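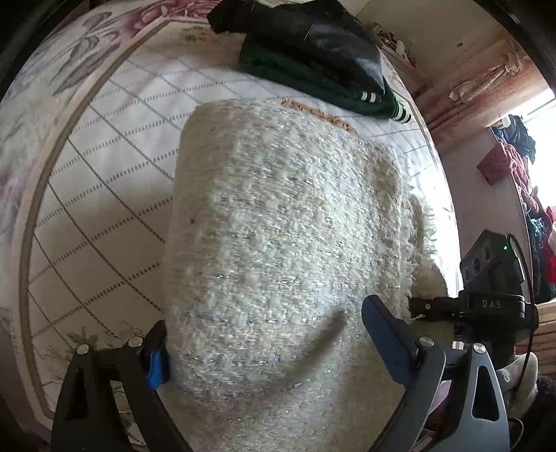
Folded cream fabric with metallic threads, on a white patterned cover.

August 2, 2022

Workcombe Press to Publish "The Pleltier Succession," a Fantasy Novel With No Chosen One and a Firm Last Page

WORKCOMBE – Workcombe Press will publish The Pleltier Succession, a first fantasy novel by Aurelia Roman, in December. It will run 650 pages in hardcover. It is a single book, and the contract is for a single book.

Readers of fantasy have heard that before. A stand-alone novel sells well, a second volume appears, and the ending everyone liked becomes the end of part one. Workcombe Press has done this itself, twice, and got the letters it deserved. This time the author asked for a clause ruling out sequels, prequels and companion stories, and the press signed it after some grumbling from the sales side.

The novel is set in Pleltier, a river city whose ruling family has died out. Eight people have a claim to the seat, all of them weak. The book follows Nelteo, a court clerk hired to check their papers, who finds that the law of succession was copied wrong from an older text and that the mistake has been useful to a lot of people. There is magic, though it is slow and expensive and most of the characters can't afford it. There is one dragon, named Cù, who is old and appears in two chapters.

"I kept reading books where the lost heir turns up and the whole country cheers," Roman said. "I never believed the cheering. Who checked his story? Somebody in an office must have had to, and I wanted to know what that person's week was like."

Roman is also wary of the way new fantasy gets sold. She turned down the first jacket copy, which called the book "epic" and "unputdownable," and asked that no living author be named on the cover for comparison. "It's long, so people will put it down," she said. "They have to sleep."

The manuscript was one of 764 sent to the press during its last open reading period. It arrived with a glossary, a family tree and a calendar of feast days. The glossary and the calendar have been cut. The family tree stays, as two early readers said they would have been lost without it – and a third said she was lost anyway.

The first printing will be 4,000 copies. An e-book will go on sale the same day. No audio edition is planned, and no screen rights have been sold, whatever may be posted to the contrary.

Advance copies are available to reviewers, booksellers and librarians on request. The press does not ask for good reviews in return, or for any review at all by a set date. Requests should go to the publicity desk at Workcombe Press with a mailing address and the name of the store, library or publication.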